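Subject: Re: [cell-users] Gripper letting go over the socket – anyone else?

On Friday a list member at the Szabó site wrote:

> We have a two-finger gripper doing processor swaps on desktop boards,
> and twice this month it has let go early. Both times the chip came
> down on the pins. The controller logged nothing at all, no grip loss,
> no force warning, the job just carried on and closed the lever over a
> crooked processor. Integrator says "increase the force". I am not keen.
> Has anyone had this, and what did you do about it? We are on the
> Zenport controller with the older finger plates, if it matters.

Hello, and oh yes, we've had this. Please don't turn the force up until you've read the rest, as that was what we did first and it cost us a board.

Bit of background so you can tell whether we're comparable. We run the Clomico bench, which does much the same job as yours: take a processor out of the holding fixture by its two side edges, carry it across, put it in the socket. No suction, fingers only. We'd got through almost 400 swaps with nothing worse than the odd missed pick, and then had 9 drops in a fortnight. Same arm, same program, same fixture. You can imagine the mood.

We went after the fingers first. Took them off, cleaned them, put them back, no change. Then force, up in small steps. The drops did stop for a day and a half, so we all congratulated ourselves, and then it squeezed a chip hard enough that it tipped as the fingers opened and sprang sideways off the lid. Bent pins, dead board. So more force on a grip that isn't sitting square just stores up trouble for the moment of release. I'd want that on the wall in letters a foot high!

The real cause for us was in two parts, and I suspect you've got at least one of them.

The first was a finger screw. One of the little ones near the tip had backed out by less than half a turn. You couldn't feel it by wiggling the finger with your hand, which is why we'd passed it as fine (twice, I'm sorry to say). Under load the plate leaned outwards a touch, so one finger was touching the chip along its length and the other only near the top. It holds like that. It holds beautifully, right up until the arm changes direction.

The second part, and this took much longer, was daylight. Our check that the chip is still in the fingers is done by the wrist camera. It looks for the edges of the metal lid. The bench is beside a window, and in the afternoon the lid turns into one big white blaze and the edges vanish. Now, you'd expect the check to fail and stop the job. Ours didn't. Someone (all right, me) had set it in July to count "can't tell" as "present", because we were fed up with false stops. So on a bright afternoon the check was as good as switched off, and the log stayed perfectly clean, same as yours. Go and look at the times of your two drops. All of ours were after lunch.

I'm putting in a couple from our wrist camera, from the swap job on a Dell board.

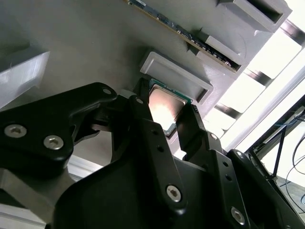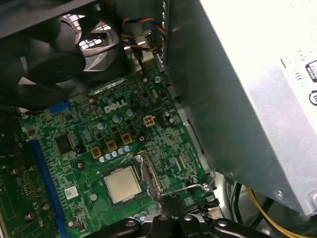 Anyway, what we changed. The "can't tell" result now stops the arm where it is and waits for a person. It moaned constantly for the first few days, then we hung a blind and it more or less shut up. We've also added a second look over the socket after the fingers open and before anything goes near the lever, and if the lid isn't square to within the limit we've set, the lever stays as it is. I would do that one first if I were you – a crooked chip in an open socket can usually be rescued, and a crooked chip under a closed lever can't.

On the screws, a dab of thread lock and a torque check at the start of each shift. Flirkico do a finger plate with a locating pin so it can't lean even if the screw does loosen, and we have a pair on order, but I haven't tried them yet so take that as gossip and not advice. We put the force back to where it started and haven't touched it.

One safety point, as your message didn't mention it. When ours stopped with a chip half in, the natural thing was to reach in and nudge it straight with a fingertip. We had a near miss that way. The arm was only paused, and the retry timer ran out with a hand in the machine. No harm done, just a fright, but the retry is gone now and the rule is that the arm is locked off before anyone leans over the case. Please check what your Zenport does after a pause. Ours was set to have another go by itself and not one of us had known.

Since the changes we've done 2,320 swaps and had a single drop, which the check caught. I can send you the settings file off-list if that's any use, though the limits will be wrong for your fixture. And could you say which way your bench faces? I've a bet on about west.

Cheers from the Clomico bench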